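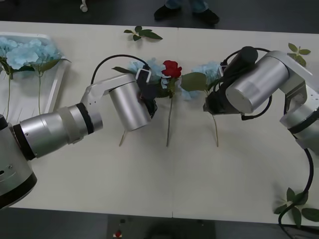

Twal Hall Users Group – minutes, 25th January

Chair: Jayanthi Hegde. Apologies as per the sign-in sheet. Previous minutes accepted with one correction (the hall is in Staston, not Tralberg).

1. Table flowers for the June dinner

The chair spoke to the proposal for artificial arrangements, one per table, each a single red rose with a pale blue hydrangea on either side. Several members were not persuaded. It was asked why artificial flowers are cheaper when the Grarnix quote comes to $508 before delivery. The chair said they could be used again. It was pointed out that the same was said of the napkin rings, and no one present could say where those are now.

On colour, one member thought red and pale blue an odd pairing and would have preferred white. Others felt it would look all right on a white table, where there is little else to compete with it. Left as is.

Stem length was discussed at more length than the item deserved. The rose stem is long and thin, and the concern is that it will flop in a low vase. Suggestion to trim the stems – the chair would like to see one trimmed before agreeing to the lot. Hydrangea leaves to be left on.

Moved that we buy enough for 2 tables and look at them in place before ordering the rest. Carried, with one against.

2. Tables

The long white tables are in two panels, and the join runs down the centre. The question was whether the flowers should sit over it. A runner was proposed and costed at $40 a table. Members doubted anyone at the dinner would notice a seam. Not seconded.

3. Budget

The $2,000 set aside for the dinner has to cover flowers, hire and catering. The catering figure is still an estimate and was received as such. Revised figures wanted in writing before the next meeting.

4. Other business

Storage for the flowers after June – deferred. The cupboard is full.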